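**主题:** Re: Pravari 断层浅层反射剖面初步结果,征求意见
**发件人:** Sunil Sikder
**收件人:** 浅层地球物理讨论列表

Tharushi,各位:

剖面图和附带的处理说明我都看了,看了两遍,第二遍是把图打印出来用铅笔看的。先说结论:采集做得比我预想的好,但“盲逆断层已经确认”这句话我不同意写进报告。下面夹在原文里逐段回复,原文太长的地方删了一些,没有改动文字。

2022年9月18日,Tharushi Dissanayake 写道:

> 大家好,七月份野外工作的主测线已经处理到叠后偏移。测线全长 8 公里,由西向东横过 Pravari 盆地的中部,东端到 Brumatness 山脊脚下。共 157 炮,弃炮很少,单炮记录的初至在大部分偏移距上都很清楚。

单炮我抽看了几张,确实干净,比上一次在盆地北边做的那条线强得多。不过“大部分偏移距”这个说法请在报告里落到实处。我看到的情况是,近偏移距几乎没有问题,一过 Cassim 河的老河道,远偏移距的初至就开始发虚,有几炮我自己拾也没有把握拾准。这一段正好是后面所有解释所依赖的一段,所以不能用整条线的平均质量去替它说话。能不能请你把每一炮的拾取残差按地面位置画出来?不用画得漂亮,散点图就够了。

另外,“横过”这两个字也有点乐观。从地图上看,测线中段为了避开灌渠,沿着田埂拐了一个弯,和推测的断层走向斜交得相当厉害。弯线按直线处理会有什么后果,列表上的人都清楚。你们的共中心点是按弯线面元分的,还是投影到一条直线上分的?说明里没写。如果是后者,拐弯附近的叠加能量我会先打个折扣。

> 静校正用 Zulex 的自动拾取加折射层析,迭代到残差不再下降为止。之后做了剩余静校正,反射同相轴连续性明显改善。

这一段是我最不放心的。

“迭代到残差不再下降”只说明反演停在了某个地方,没有说明停得对不对。初始模型是什么?我翻遍了说明也没找到。如果用的是 Zulex 默认的梯度模型,它对横向变化剧烈的低速充填是很迟钝的,老河道那种窄而深的低速体,层析结果里多半会被抹宽、抹浅。抹浅了,校正量就不够,下面的同相轴在时间上就会整体下坠一截。解释的人看见的是河道一侧高、一侧低,很自然地就想画一条断层。

剩余静校正能让连续性变好,这我相信,它干的就是这个活。但它按短波长的时差对齐道集,长波长的那一部分基本动不了。老河道的宽度和你们的排列长度是什么关系,决定了这个误差落在它能管的一边还是管不了的一边。我手上没有准确的观测系统参数,算不了,希望你能给一个数。

自动拾取也请人工复查一遍。我不反对用自动拾取,我自己也用,可是自动拾取在信噪比下降的时候不会举手说“我不知道”,它会老老实实给你一个时间,而且往往跳到后一个相位上去。一跳就是一个周期,成片地跳,层析再把这一片解释成低速异常。这种错误在残差图上有时还挺好看,因为它们彼此是自洽的。

> 在测线中段可以看到一组向西倾斜的强反射,两侧地层错开,从浅部一直到基底(深约 600 米)错断量基本一致。我们认为这是 Pravari 断层的盲逆断层分支,也是目前为止最直接的证据。

请把这一段再读一遍,尤其是“错断量基本一致”。

如果这条逆断层在盆地沉积期间一直在活动,老地层错得多、新地层错得少,这是起码的要求。你们的说法是它从浅到深错得一样多。当然可以辩护:断层是最近才开始活动的,沉积的时候还不存在。可是后文又用基底的错断量去除以整个沉积层的年龄,得到一个长期滑动速率。两种说法只能留一个。要么它年轻,那么长期速率没有意义;要么它老,那么错断量不该上下一致。

时间剖面上还有第三种可能,也是我认为目前最该先排除的一种:近地表的时差没有校干净。它对下面每一个反射的影响,在双程时上恰好是差不多一样大的。上下一致正是它的特征。你们在图上量的是时间差,然后用一个平均速度换成了米,所以我请你直接给出每一层的时间差,不要给深度差。要是时间差从浅到深纹丝不动,而它的正上方又恰好是老河道,那我连断层都不用讨论了。

至于那组西倾的强反射,它的视频率比两侧的地层反射低一点,能量却更强,这让我有点不安。主频标的是 40 赫兹,可我从图上量那组同相轴,显然不到。一个断层面在松散沉积里能有这么强的反射系数,要有一个像样的说法,比如断层泥、胶结或者两盘岩性不同。说明里没有讨论。侧面来的反射我倒是很容易想象:Brumatness 山脊的基岩斜坡离测线不远,拐弯那一段又偏向它,二维处理没有办法分辨能量从哪边来。二维偏移只会按照面内的假设把它摆到一个看着合理的位置上去。 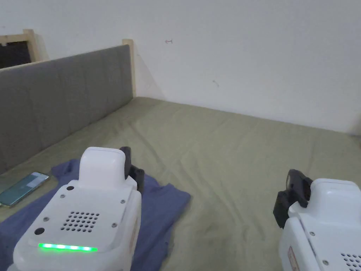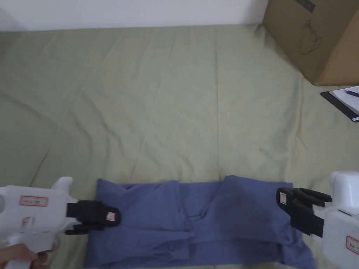
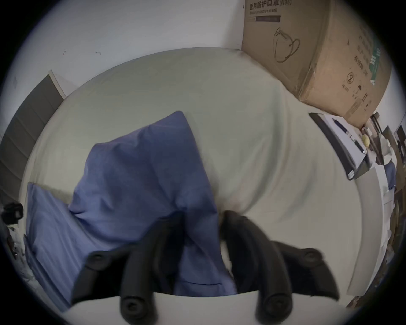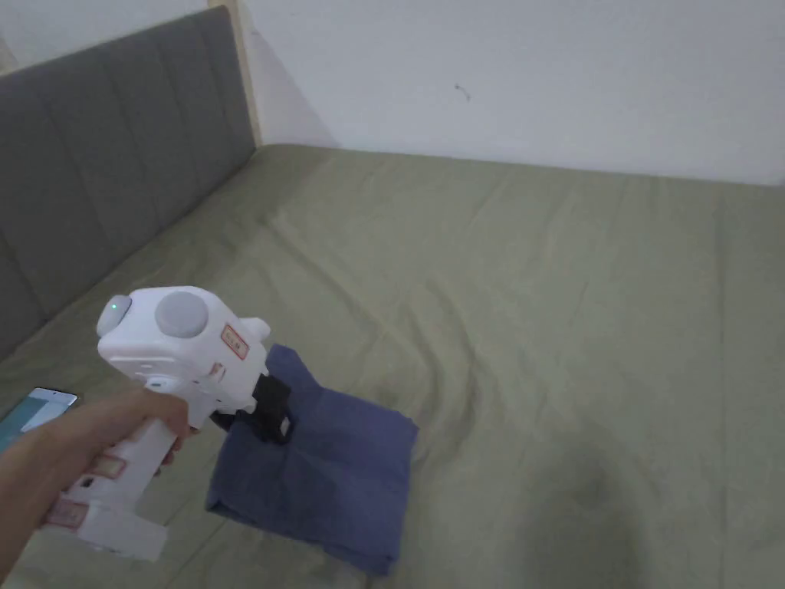 接着说叠加剖面的可解释性。二维剖面上一条近于垂直的错断线,来源可以很多:真断层、静校正台阶、弯线面元之间的接缝、两种速度函数之间插值不当,叠完以后长得都差不多。上面第二张图里叠好的那件蓝色衣物,中间竖着有一道线,究竟是接缝还是布料搭在一起,单从表面看我说不准,而它的上缘又有几处面料是塞进去堆起来的,层与层的先后关系从外面也读不出来。解释剖面时我们处在相同的位置,手里只有一个面,却要说出里面的叠置关系。所以我的习惯是,在图上画断层之前,先在旁边列出至少两种不需要断层的画法,然后一条一条去找能够排除它们的资料。你们的说明里只有一种画法,还配了粗红线。粗红线画上去以后,后来看图的人就很难再看见别的东西了,这一点我自己吃过亏,有一年给一个水库坝址做解释,红线画得太早,后来开了探槽,槽壁上的地层从头到尾连得好好的。

> 重力剖面与反射结果吻合,布格异常在同一位置有一个梯度带,反演得到的基底台阶与反射解释的错断位置一致。

这一条作为旁证,我给的权重很低。

首先,重力反演的时候你们用了反射剖面的基底形态作初始约束,说明第三节自己写着。拿它当约束,然后说结果与它一致,这个一致是放进去的。请用不带约束的反演再跑一次,哪怕结果很糊,我也愿意看那个糊的。

其次,梯度带我承认有,但它的宽度和一条陡倾断层的预期差得远。宽缓的梯度带说明密度差异在横向上是渐变的,一个向东抬升的基岩斜坡就能产生,Brumatness 山脊本来就在那边出露。还有老河道,低速充填一般也是低密度的,它在同一位置叠加一个局部的负异常,一边缓一边低,凑出来正好像个台阶。想区分这两者,要看短波长部分,可重力点距在灌渠附近被放稀了,恰恰是最需要加密的地方。

> 依据基底错断量和盆地沉积年龄,我们估算了该分支的长期滑动速率,并建议在下一版区域危险性模型中把它作为独立震源处理。

这里我反对得最厉害,也请列表上做危险性分析的各位表个态。

速率的分子是时间差乘以一个平均速度,平均速度来自叠加速度,叠加速度在那一段又受弯线和静校正的双重影响。速率的分母是沉积年龄,年龄来自盆地另一头的一口老井,靠反射同相轴追过来,中间恰恰要穿过那条有争议的错断带。追过去的时候对比错一个相位,年龄就换一层。这样得到的数字带着误差棒也没有用,因为误差棒只算了读数误差,没有算认错层的可能。

我知道写报告的时候总想给出一个数,甲方也爱看数。可是一旦这个数进了表格,下一个人引用它的时候不会再来翻我们的讨论。我在别处见过一个“初步估计”被转引了好几手,最后变成了“已有研究表明”,谁也没有回去看过原始剖面。把 Pravari 中段作为独立震源加进去,会改变盆地里几个镇的设防水平,往高了改也是有代价的,老百姓翻修房子要花钱。证据够硬,该改就改;现在的证据,我认为够不上。

> 下一步计划沿走向再布一条平行测线,确认断层的横向延伸。

平行测线可以做,但我建议排在后面。平行测线会穿过同一条老河道,用同样的观测系统、同样的 Zulex 流程去处理,多半会在同样的位置得到同样的错断。到时候大家会说“两条线都看到了”,而这两条线并不独立。河道是沿着盆地轴向走的,推测断层也是沿着盆地轴向走的,这个巧合(或者不是巧合,河流沿断层走也很常见)是这块地方最麻烦的地方,要选一个能把两者拆开的位置。

从卫片上看,老河道在盆地南端向东甩开,离推测的断层线有一段距离。如果在那里布一条短线,断层的位置上方没有河道充填,错断还在,我就闭嘴。要是错断跟着河道一起挪到东边去了,答案也就有了。短线费不了多少钱,比原计划的平行线便宜得多,也不用再跟灌渠的人谈借道。

在出野外之前,用现有数据能做的事情还有不少,我按自己觉得划算的次序列一下:

1. 中段的初至全部人工复查,重点看有没有成片跳相位。复查的人最好不是原来做解释的人。
2. 层析换几个差别大的初始模型重跑,把老河道下方的速度和校正量并排画出来,看结果稳不稳。
3. 把老河道作为已知的低速体写进正演,断层不要放进去,合成一套炮集,走一遍你们完整的流程。如果叠出来的剖面上也有错断,那就很说明问题了。
4. 叠前时间偏移,或者至少把叠前道集拿出来看。西倾强反射如果是面内的,它在不同偏移距上的走时应该服从面内的规律,侧面来的一般会露馅。
5. 那段弯线按弯线面元重新分选,同时试着利用横向上散开的中心点,粗略估一下横向倾角。散开的范围不大,估不准,但正负号也许能定下来。
6. 重力按上面说的,去掉约束重做。

第 3 项我觉得最值得先做。计算量不大,正演代码组里现成的就能用,有个学生花些时间就能跑完。我愿意把我这边的近地表模型拿出来当底稿,是以前给灌区做浅层折射时攒下的,老河道西岸那一侧有实测,东岸是外推的,用的时候要留神。

还有几处小问题,顺手记在这里:

- 图 4 的纵轴标的是深度,图注里写的是双程时,两者必有一错。
- 偏移剖面的深部有明显的“画弧”,孔径是不是取得太大了?噪声被偏移成弧以后,很容易和那组西倾反射接上,我怀疑它的下半截有一部分就是这么来的。
- 自动增益的时窗没有写。时窗太短的话,强弱对比是没有意义的,“强反射”的“强”字就无从谈起。请给一张保幅的剖面。
- 说明里有的地方叫“Pravari 断层”,有的地方叫“Pravari 断裂带”,西边界那条出露的老断层又另有叫法。外人看了会以为是好几条。统一一下。
- 参考文献里那篇讲盆地沉积史的,你们引的年龄出自它的讨论部分,作者自己在后面加了保留意见,这个保留意见不要丢掉。

最后解释一下我的立场,省得私下再来问。我没有说 Pravari 中段没有断层。西边界的断层在地表就看得见,盆地里有分支一点也不稀奇,真要我押注,我还会往“有”的一边押一点。可是押注和写报告是两回事,你们现在给的这张剖面,在有断层和没断层的两种世界里都很可能得到,它对区分这两种世界的帮助,远没有说明里写的那么大。

措辞上,我能接受的版本是:“测线中段存在一处反射不连续带,其成因可能包括断层错断、近地表低速体造成的时差以及侧面反射,现有资料不足以区分。”滑动速率那一节整节拿掉,或者放到附录里,把前提条件写在数字前面,字号不要比数字小。区域模型的建议暂时撤回,等南端短线有了结果再说。

Tharushi,如果你们能把原始炮集、观测系统文件和 Zulex 的参数文件放到共享目录里,我这边可以独立处理一遍,不看你们的速度模型,做完再对。要是最后两边的错断对得上,我会在列表上公开改口,也会支持把它写进模型。原始道头请不要改动,上次收到的那一批坐标被四舍五入过,弯线那段根本没法重新分面元。

Sunil

--
Sunil Sikder
回复请发列表,不要只发给我个人;附件太大的放共享目录,贴路径即可。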